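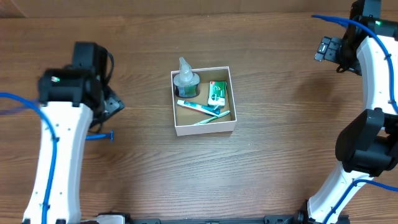 3.2 Packing toiletries in shallow boxes

The second group of tasks concerns small bathroom goods. We chose them because they are bought one at a time, differ a good deal in shape, and are often sent or handed out together. A parcel of this kind usually holds something for the teeth, something in a bottle, and something in a carton. None of these is heavy and none is fragile in the way that glass is, yet they are awkward to place next to one another. A tube is flat at one end and round at the other. A toothbrush is long and thin and rolls onto its back. A bottle with a trigger top is taller than the box it goes into.

Figure 4. A packed toiletry set in an open white cardboard box: spray bottle, small green carton, toothpaste tube and toothbrush.

The arrangement in Figure 4 belongs to the type we call corner-and-diagonal. The upright goods take the two far corners, and the long goods lie across the near half of the floor. The spray bottle is at the left, with its nozzle above the rim. The carton stands on end at the right and leans on the back wall. The toothpaste tube and the toothbrush lie at a slant and nearly parallel, the brush nearer the front. Placing the long goods at a slant uses the longest line the floor offers, and a brush that would be tight against a straight wall can often be laid down this way without bending the cardboard.

We recorded 1,174 packings in this group. Each was sorted by hand into one of four types: corner-and-diagonal, side by side, stacked, and mixed. Side by side means that all long goods lie parallel to a wall. Stacked means that at least one item rests mainly on another item instead of on the floor of the box. Mixed covers everything that could not be placed in the first three with confidence. Sorting was done by Telma Cabral and one of the authors, working apart, and cases of disagreement were looked at again by both. Where they still did not agree, the packing was entered as mixed.

Corner-and-diagonal was the most common type, at 62 percent of the group. This was more than we expected. In our earlier work with stationery, the side-by-side type was the usual result, and we had assumed that people would treat a toothbrush much like a pen. The difference seems to come from the bottle. Once a squat bottle has been stood in a corner, the free floor is no longer a plain rectangle, and the space in front of it and beside it invites a slanted item. In packings with no bottle, the side-by-side type came back to first place.

The carton behaved less regularly. It was stood on end in some packings and laid flat in others, and the choice depended mostly on how much floor was left. A standing carton saves floor but is easily tipped. Two kinds of support were seen. The first was the wall of the box, with the carton leaning back at a slight angle. The second was the neighboring item, usually the bottle. We treated both as acceptable, though a carton that leans only on its neighbor will fall when the neighbor is taken out. For packings meant to be unpacked one item at a time, the wall is the better support.

Height was a separate question. The boxes used here are shallow, and we did not ask for the lid to be closed. A trigger nozzle that stands above the rim was therefore not marked as a fault. In a version of the task with lids, carried out in April, the bottle had to be laid on its side, and this changed nearly everything else. The long goods moved to the walls, the carton was laid flat, and the stacked type became common. We report those packings in Section 3.4 and do not mix them with the present group.

3.2.1 What was counted as a good packing

A packing was accepted when all items were inside the walls at floor level, no item pushed a wall outward, and nothing lay across the rim. The last point excludes toothbrushes whose head or handle rested on top of the wall. It does not exclude the upper part of a standing item. We also noted whether each item could be gripped and lifted without first moving another. Readers who pack for a living may find this last measure strange, as a tight box is normally the goal. Our interest was in sets that are opened and used over several days, such as those put on a shelf in a guest bathroom, where a person wants the toothpaste without having to take out the bottle.

By this measure, corner-and-diagonal packings did well. The tube and the brush lie in front, side by side, and either can be picked up first. The weak point is the end of the tube nearest the carton. If the two touch, lifting the tube by its cap may knock the carton. The person packing can avoid this by turning the tube around, so that the flat crimped end faces the carton, or by leaving a finger's width between them. We did not find that either habit was followed with any regularity.

The packings that failed did so for ordinary reasons. Over 21 had a brush lying on the rim. Others had a wall pushed out by a bottle set down too hard in its corner, which thin cardboard does not forgive. In 2 cases the box was complete and well arranged but had been closed with a lid from another task, and these were dropped from the group.

3.2.2 Order of placing

The order in which goods were put in was noted separately from the final arrangement, as the same result can be reached in several ways. Most packings began with the bottle. Those that began with the tube more often ended as mixed, since the tube then had to be shifted to make room for something with a wider base. The brush was usually last. It is the thinnest item and fits into whatever gap remains, and it can be laid on a slant or straight with little effect on the rest. The carton came second or third. We return to the question of order in Section 5, together with the results for kitchen goods.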